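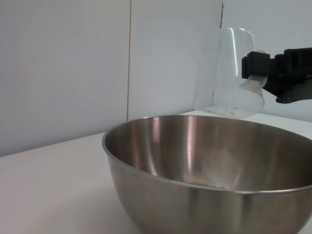

Powder transfer cell, working rules, rev. after bench session
2018-01-10

Scope: pouring dry powder from a plastic cup into the large steel bowl, one arm, two-finger work at the bowl rim. Replaces the loose sheet in the Tuvent folder.

1. Cup over bowl before any tilt. Tilt axis stays inside the rim line on the far side. The planner still allows a tilt start outside it; treat that as a fault and stop.

2. Granules on the bowl floor do not mean a finished pour. Powder hangs in the low corner of a tilted cup and smears on the wall near the finger. Weigh the cup afterward. Residue over 2000 mg gets logged as a failed transfer, whatever the bowl weighs.

3. Grip force 274 in controller units. Higher values deform the cup and change where powder collects. Do not tune per run.

4. Any time the gripper tip goes below rim height, speed cap 600 mm/min, contact stop armed. Applies to jogging by hand as well.

5. Cable loop at the wrist: check clearance to the rim at the lowest taught point, with the wrist at both ends of its roll range. Record the check by initials.

6. The status light is no substitute for the stop check. Test the stop at the start of each session and write down the result.
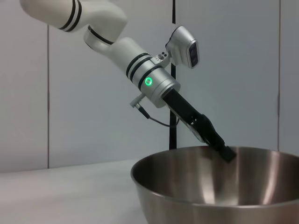 Wai-kit Tsao objects to rule 4 as written: the cap should follow the tool envelope, including the wrist-mounted parts, and a fingertip height is too narrow a trigger. He would also drop the word "armed" unless we say who verifies it.

Agreed on the envelope. Provix config has a field for it, currently blank. Will enter the measured outline and rerun program 724 without powder first. "Armed" changed to "armed and tested per rule 6."

Open:
- wipe-down interval for the fingers, no number yet
- Dumex bowl drawing has rim height only, need inside depth
- review again in February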